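The second life of an office computer

When my office closed its downstairs floor in March, there were 20 desktop computers standing in the corridor with a paper on top: "Please take." I took one. My neighbours took the flower pots. By the evening the pots were gone and most of the computers were still there.

I am not a technician. I translate manuals for a company called Unar, mostly for kitchen equipment, so I have written the words "disconnect from the mains before opening" maybe 200 times in my life. I had never opened anything myself. This is how I came to Skitden, a repair workshop behind the old bus depot in Te Moana, where people can learn to take apart a computer and put it together again.

The first lesson is to lay the tower on its side. It sounds too simple to be a lesson, but I had always looked at such a machine standing up, like a small cupboard, and I thought of it as closed. When it is lying down with the panel removed, it becomes more like a drawer. You look into it from above, and you can see that somebody planned where everything should go.

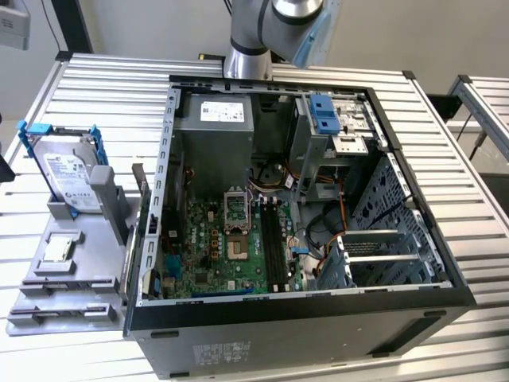 A Dell tower opened on the bench, with the processor socket empty.

Most people are afraid of the socket, and they are right to be a little afraid. The processor sits in it under a metal frame, and the frame must be lifted before the processor can come out. After this the socket is open, and you must not touch the inside with a finger, a sleeve or a cloth. I learned to put my screwdriver down on the far side of the bench before I came near to it.

The memory is much kinder. There is a small latch at each end of the slot. You press both latches outwards, the module comes up, and you hold it by its edges. When you put it back, you look for the notch, you press evenly, and the latches close by themselves with a click. I did this seven times in one afternoon, only because I liked the click.

What surprised me most was the colours. I expected everything inside to be grey. But the board is green, the release latches on the drive cage are blue, and the power cables are yellow, red and black. In the manuals I translate, colours are never there for pleasure. Here also they are useful: on many machines a blue or green plastic part means that you can move it with your hand, without a tool.

The cables take more patience than the parts. My first machine had been opened before by some person in a hurry, and a cable had been pushed under the drive cage where it did not want to be. I needed most of an hour to find its natural way. Now I draw the cables on paper before I pull anything out. My drawings are ugly, but they are correct.

The workshop keeps a notebook for each machine, made by a local printer named Jikus, with a page for what was removed and a page for what was put back. The two pages should be equal at the end. Mine were different by one screw, and I still have this screw in a saucer at home. 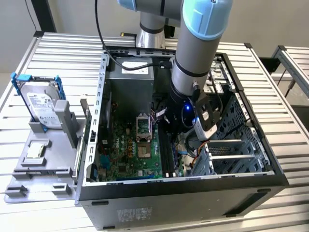

Huia Dunstan thinks I am too romantic about old towers. A heavy office machine is worth saving only if it will have real work to do, she told me, and she would prefer that people ask this question before they buy new memory for it. "Clean it first, start it second, spend money last," is how she put it.

I have tried to follow this order. I cleaned the dust from the fan with a soft brush, holding the blades so that they did not spin. I started the machine with the old parts and waited. Only after it had run for an evening did I order 2 memory modules, second-hand, from a shop in the next town.

The computer now stands under my desk at home. It is slower than my laptop and it needs more space. My daughter writes her school reports on it, and when she complains about the noise, I offer to open it and show her the fan. She has said yes once.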